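Coqueluche : la maternité de Sorncombe rappelle l'importance du vaccin après l'hospitalisation d'un nourrisson

Un bébé de sept semaines a passé neuf nuits en réanimation pédiatrique après avoir contracté la coqueluche. Sa mère, Dineo Msimang, a accepté de raconter son histoire pour inciter les femmes enceintes à vérifier leur vaccination.

Tout a commencé par un nez qui coule. La petite fille tétait un peu moins bien que d'habitude, sans fièvre, et dormait beaucoup. Le médecin de famille avait d'abord parlé d'un rhume. Trois jours plus tard, en pleine nuit, l'enfant a cessé de respirer pendant plusieurs secondes au cours d'une quinte.

« Elle toussait, elle toussait, et puis plus rien. Son visage est devenu gris, puis bleu autour de la bouche », raconte sa mère. « Je l'ai prise contre moi et elle a recommencé à respirer, mais j'ai compris que ce n'était pas un rhume. »

Les secours sont arrivés vers 4 heures du matin. À l'hôpital de Sorncombe, un prélèvement nasal a confirmé la présence de la bactérie Bordetella pertussis. Le nourrisson a été placé sous oxygène et sous antibiotiques, avec une surveillance continue du rythme cardiaque. Les pauses respiratoires se sont répétées pendant une semaine avant de s'espacer.

Une maladie trompeuse chez les tout-petits

Chez l'adulte, la coqueluche ressemble souvent à une toux tenace qui dure plusieurs semaines. Chez le nourrisson de moins de six mois, elle peut provoquer des apnées, une pneumonie et parfois des convulsions. Le « chant du coq » qui a donné son nom à la maladie est fréquemment absent à cet âge, ce qui retarde le diagnostic.

Le service de pédiatrie a examiné 419 enfants pour une toux persistante depuis le mois de mai. La majorité souffraient d'infections virales banales. Sept nourrissons atteints de coqueluche ont toutefois dû être hospitalisés, dont trois en réanimation. Tous sont rentrés chez eux.

La vaccination pendant la grossesse permet à la mère de transmettre des anticorps à son enfant avant la naissance et de le protéger pendant ses premières semaines, en attendant ses propres injections. Dineo Msimang n'avait pas reçu ce rappel. Elle avait changé de ville au cinquième mois et son dossier a mis du temps à suivre.

« On m'a parlé du diabète, de l'alimentation, de la péridurale. Le vaccin, j'en ai peut-être entendu parler une fois, je ne m'en souviens pas », dit-elle. Son compagnon avait de son côté une petite toux depuis deux semaines — il pensait à une allergie. Il a depuis été traité, comme les grands-parents de l'enfant.

Des rendez-vous sans avance de frais

La maternité propose désormais le rappel lors d'une consultation du deuxième trimestre et le note sur la première page du carnet de suivi. L'association Plornar, qui accompagne les jeunes parents du secteur, a de son côté imprimé environ 400 dépliants à l'intention des proches. Ils seront disponibles dans les pharmacies et à la crèche Popescu.

Les futurs parents peuvent aussi se présenter au centre de santé Ilteck, où une sage-femme reçoit sans rendez-vous en fin d'après-midi. Il suffit d'apporter son carnet de vaccination, ou à défaut une ordonnance du médecin traitant. 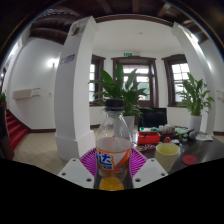
Quand faut-il consulter ?

Les pédiatres conseillent d'appeler immédiatement les secours si un nourrisson fait des pauses dans sa respiration, devient bleu ou très pâle, ou s'il est difficile à réveiller. Une toux par quintes, des vomissements après la toux ou un refus répété de s'alimenter justifient une consultation dans la journée. Les adultes qui toussent doivent éviter le contact avec un nouveau-né et porter un masque s'ils ne peuvent pas faire autrement.

La fille de Dineo Msimang a maintenant quatre mois. Elle tousse encore un peu la nuit et sera revue par le service de pédiatrie avant son prochain vaccin.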